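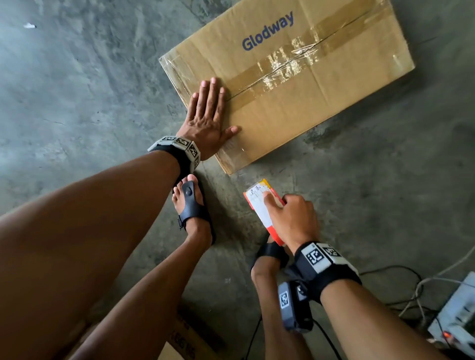

How to rebuild a package without the recommended add-on

In this tutorial I explain how to take a source package from your distribution, remove one entry from its list of recommended packages, and build it again for your own machines. I wrote it first for my colleagues at Sedatska, where we keep a small package archive for our office computers. Later Bezawit Yimer asked me to put it on the public page, so I changed the parts that were only understandable for us.

The package I use is called ondel-viewer, from the Ondel document tools. When you install it, it brings also a package ondel-fonts-extra, whose license does not permit to change the files. The viewer works without these fonts. We only want that the package manager stops to offer them.

Before you start

You need a Debian-based system and a user account with sudo rights. I recommend to do the work in a virtual machine or a chroot, but a normal desktop is also fine if you have enough disk space.

Open a terminal and install the tools:

sudo apt update
sudo apt install build-essential devscripts quilt

Check also that the source lines are active in your apt configuration. On many systems they are commented out with the # sign, and then the next step gives the message that you must put some deb-src URIs in your sources list. Remove the # sign, save the file and run sudo apt update again.

Step 1. Get the source

Make an empty directory, because the download puts several files next to each other and it is easy to lose the overview.

mkdir ~/rebuild
cd ~/rebuild
apt source ondel-viewer

You do not need sudo for this. If you use sudo, the files will belong to root and you will have trouble later. After the download there is a new directory with the name and the version number of the package. Go into this directory. All the next commands must be run from there.

Step 2. Install the build dependencies

sudo apt build-dep ondel-viewer

This can install many packages. Please read the list before you say yes. If apt wants to remove something which you need, stop and use a chroot instead.

Step 3. Build once without changes

Many people skip this step. I ask you to do it, because if the unchanged package cannot be built on your machine, you will later think that your change is guilty.

debuild -us -uc -b

The two options -us and -uc say that you do not want to sign the result. The option -b means that only the binary packages are built. On my old Kaufmann laptop the build needed 7 minutes. When it is finished, the .deb files are in the parent directory, not in the one where you are.

Step 4. Edit the control file

Open debian/control in your text editor. Look for the paragraph which begins with Package: ondel-viewer. There can be more paragraphs in the same file, one for each binary package, so be careful that you are in the correct one. In line 91 of my version there is this:

Recommends: ondel-fonts-extra, ondel-help

Change it to:

Recommends: ondel-help

Do not leave a comma at the beginning of the line. If the field would become empty, delete the complete line.

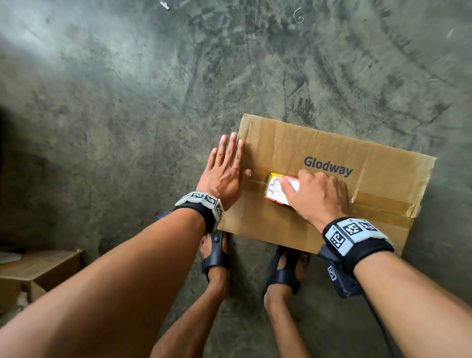

Search the rest of the debian directory for the same name also, as a package can be mentioned in more than one place:

grep -rn "ondel-fonts-extra" debian/

In my case the name was also in the Suggests field of ondel-help. I removed it there too. The old entries in debian/changelog should stay as they are, they are only history.

Step 5. Write a changelog entry

Your package needs its own version number, otherwise you cannot distinguish it from the original.

dch --local +sedatska "Remove ondel-fonts-extra from Recommends."

Replace sedatska with a short word of your own, only small letters. The command adds the word and a number to the version. If dch complains about your name or mail address, set the variables DEBFULLNAME and DEBEMAIL in your shell and try again.

Step 6. Build and check

Run the same build command as in step 3. Depending on the tools, the source directory may be renamed after dch, so if your terminal says that the directory does not exist, go one level up and enter it again.

Then look at the fields of the new package:

cd ..
dpkg-deb -f ondel-viewer_*sedatska*.deb Version Recommends

The output must show your new version, and in Recommends only ondel-help.

Step 7. Install

sudo apt install ./ondel-viewer_*sedatska*.deb

The ./ at the beginning is important. Without it apt searches in the archives and does not find your file.

If the fonts package is already on the computer, it will not disappear alone. Remove it with sudo apt remove ondel-fonts-extra.

When a new version arrives

As soon as the distribution publishes a higher version, apt will replace your package with it. You can stop this with sudo apt-mark hold ondel-viewer, but then you get no security updates for it until you build again. We do not use hold at Sedatska. Bereket Derese wrote a small script which compares the versions on our server Sostmont every night at 2 and sends us a mail if a rebuild is necessary.

If you find a mistake in the commands, please write me with the exact error message and the name and version of your system.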